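Can a machine put the shop away yet?

Forum: Shop Floor & Garage > Automation
Page 1 of 1

millrat_prudton
Our place in Prudton has a sorting bench. Brackets come off the line, somebody puts the brackets in bins, and for three shifts a day that somebody gets more sarcastic. Management has now read an article. I've been asked to find out whether a robot could do the bench, and also, while I'm at it, sweep. Has anyone got one doing real chores? I don't mean welding. I mean picking up the thing that rolled under the other thing.

dambrosio
Sweeping, yes, if your floor has no cords, rags or people on it. Sorting, it depends how your parts arrive. One at a time on a belt is old news. In a heap is where the salesman starts looking at his phone.

greasetrap
We trialed a Hekis arm in May. It was quoted at 500 picks an hour. It did 500 picks an hour on the parts Hekis brought. On ours it did a lot of thinking.

dambrosio
Did you let them retune it, or did you send it home after lunch?

greasetrap
After 2 weeks, thank you. Lunch was included.

fedir_h
I'm on the other side of this, I work with arms all day, so let me be unpopular. Half the complaints I read are from people who tested the easy part and the hard part together and gave one grade. Our current homework is toy blocks on a board.
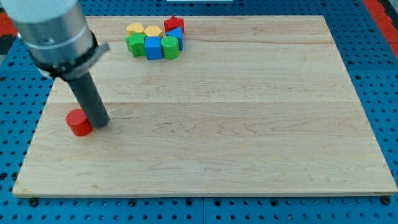
Re: Can a machine put the shop away yet?

fedir_h (continued, hit post too early)
The red cylinder off by itself is the kind of target I'd give a beginner. The bunch at the back is another matter. Yellow, red, blue and green, all shoved up together, and a stick for a hand. Poke one and you've moved its neighbors. That's your bin of brackets, millrat, with nicer paint.

millrat_prudton
So the state of the art is a preschooler with one finger.

fedir_h
A preschooler who works nights. But yes, for pushing things about. Put a proper two-jaw hand on it and you get different problems.

navarro_cabinets
I run a small cabinet shop and all I see is that somebody bolted a very nice piece of blond wood to a pegboard table. Is that maple? I'd fire the robot and keep the board.

fedir_h
Looks like maple to me. I don't do the purchasing.

greasetrap
Still waiting to hear how pushing a star around gets my bench cleared. I've been told "a couple more years" since I had hair.

dambrosio
It gets it cleared when you fix the upstream end. We spent 3,000 on a vibrating feeder so the parts show up apart from each other, and the dumb old arm we already had was suddenly brilliant. Less exciting than buying a Metia, I admit.

greasetrap
A feeder isn't a robot doing chores. You tidied up for the maid.

dambrosio
Everybody tidies up for the maid.

millrat_prudton
I'm going to ask for the feeder and see what they say. Does it sweep?

dambrosio
No. A broom at our place is under 100 and comes with a greasetrap.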